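Prulluline – Prutville office, room safety walk-through
11 March 2024
Checked by: Hamdia Tekleab
With: Gadisa Alemayehu

1. Exits and walkways
OK. Hall side clear, door closes on its own.

2. Power
Power bar by the window – old tag, last tested October. Retag please. Gadisa to do.

3. Lighting
OK. One tube flickering over the sink, reported to Cisneros.

4. Shelving, tall units
Fixed to wall, ok. Gap at top 140 mm, nothing stored up there. Keep it that way.

5. Low cabinet
Doors to be shut when not in use – shin hieght, easy to walk into. Handles tight. Hinges tight, checked both. Shelf level, no sag.
Top: sound, seam between the panels is flush, no lifting. Nothing to hang over the front lip. Binders go inside, spine out so the label can be read.
Action: Zewditu to put a note on the door.

6. Floor
Carpet flat, no lifted edges. Small stain near the chair, not a trip issue.

7. First aid kit
Bandages low. Mahlet ordering, 14 in stock at Gilau if we need them sooner.

8. Extinguisher
In date, pin in, guage in the green.

Result: pass with actions, items 2, 5 and 7. Recheck when Ayantu is back.

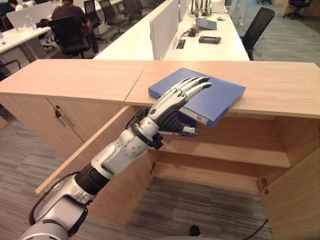
Item 5 – cabinet door open, blue binder over the front lip of the top.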